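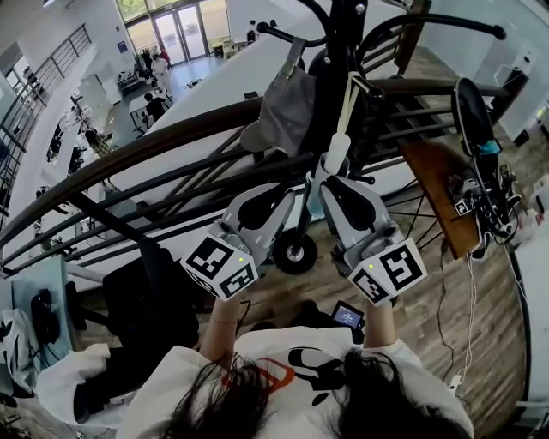 Every sales deck I get sent has the same promise. Home robot, does the tidying, coming soon. Koltier says it, Guthrie says it louder. My view, for what it's worth — the robot is the boring part. The boring part gets all the money.

What matters is who teaches it. I've been reviewing the Rarkenis hand gripper kit since January. It's a pair of grippers you hold yourself, and a camera for your head. You do the chore, the kit records it, somebody's model learns from it. $3000 the pair. Not cheap, but try pricing a robot arm.

And the chores are dull! Coats, bags, caps, umbrellas. Good. Dull is what my house is full of.
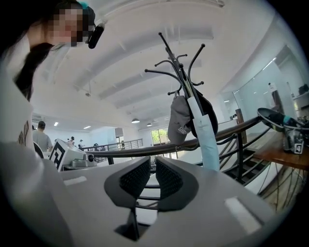 Gripper's-eye view of the coat rack, cap and umbrella still up.

Koltby's rival kit wants you at a bench with coloured blocks. Neat data, sure. Useless in my front hall. I would take 21 clumsy goes at a real rack over 440 perfect block stacks, and I'd pay more for them too. Vendors never quote it that way. They quote hours. Hours of what?
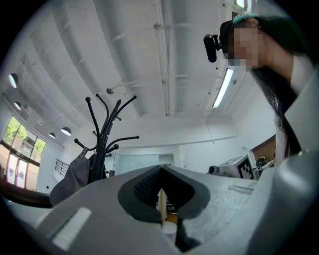

Weight is my main gripe with Rarkenis. The body is big, all that grey housing curving round a fairly small notch in the middle, and my wrists knew about it by lunch. The pads are the good bit — black, finely ribbed, set right down in the V where the work happens. So why so much shell around them? A smaller body would get you in between hooks with out bumping the one next door. The manual runs to 67 pages and has one paragraph on sore hands.

That's the people problem again. These kits get sold on accuracy and specs and the person wearing the thing is treated like a tripod. Pay them properly. Give them breaks. A tired demonstrator makes sloppy moves and then you've bought a robot with sloppy moves, at full price.

Would I buy it? Yes, grudgingly, over the Koltby. Ask for the lighter version first, if enough of us ask they migth build one.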